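Textile Care and Consumer Information
Handout for Unit 2: Reading the care label

Vurham Evening College, Department of Home Economics

Please read this handout before the practical session in July. The material in the first half will be needed for the written test.

1. Why garments carry a label

A garment is made from fiber, yarn, dye, thread and often a print or a finish. Each of these reacts to water, heat and friction in its own way. The buyer cannot know all this by touching the cloth in the shop. The label is a short message from the maker to the person who will wash the piece at home.

In most knitted tops the label is sewn into a side seam or at the back of the neck. Side seam labels are easy to overlook, and many students search only in the neck and then say that the garment has none. Turn the shirt inside out and follow the seam with your fingers. 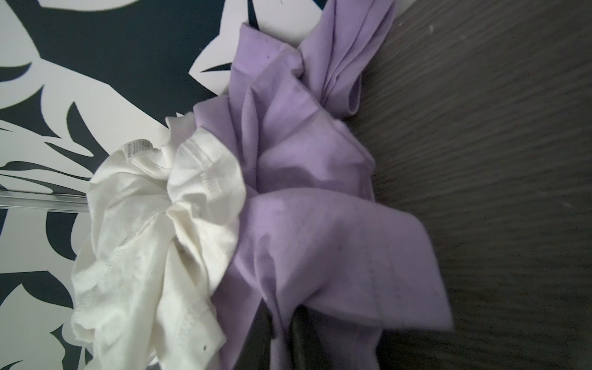
Several students in last year's group objected that the labels are not worth this trouble, that the print becomes pale after a few months and that their mothers had washed everything at one temperature without any damage. I take this objection seriously. A pale label is a real problem, and we come back to it in section 4. As for the one temperature, it works for a household that buys mostly cotton in similar colors. It works less well with elastane, viscose or wool.

2. The five basic symbols

The wash tub stands for washing, the triangle for bleaching, the square for drying, the iron for ironing and the circle for professional care. A cross over a symbol means that the treatment is not allowed. A bar under the tub asks for a milder cycle, and two bars ask for a very mild one. Dots are used for heat, and more dots mean more heat.

Learn the symbols in this order, as it is the order in which they are usually printed.

3. Sorting before washing

Sort first by color, then by the mildest instruction in the group. If one piece in the load has two bars under the tub, the whole load gets the very mild cycle, or that piece is washed another time.

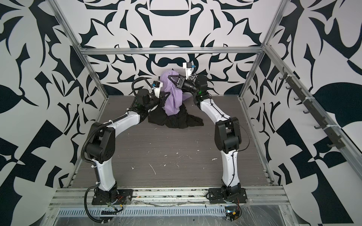 The weight of the load is the next point. Cotton jersey takes up a lot of water, and a drum that is filled too tightly does not rinse well. Detergent remains in the seams and the cloth feels stiff after drying. For the exercise we use the Tadent household scale in the laundry room. Write down the dry weight in grams. The sample load on the worksheet is 1263 grams, and the second one, with towels, is 2000 grams. The difference of the two is used in task 3.

New dark clothes should be washed separately the first few times. The surplus dye leaves the fiber slowly, and pale cotton takes it very willingly.
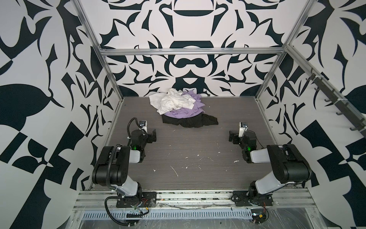
Can a pale shirt be saved after it has taken color from a dark one?
Often it can, if it has not been dried in the meantime. Wash it again soon, alone, at the highest temperature the label allows, and repeat this once if necessary. Heat from the dryer or the iron makes the stain much harder to remove.

4. When the label cannot be read

Look at the fiber and the construction of the cloth, and choose the mildest treatment that seems reasonable. Cold water, a short cycle and drying flat will harm very few garments. Keep the iron away until you have tested it on the inside of a hem.

Reading: Jacobs textbook, the chapter on domestic laundering. The Skinix folder with fabric samples is in room 396 and must stay in the room.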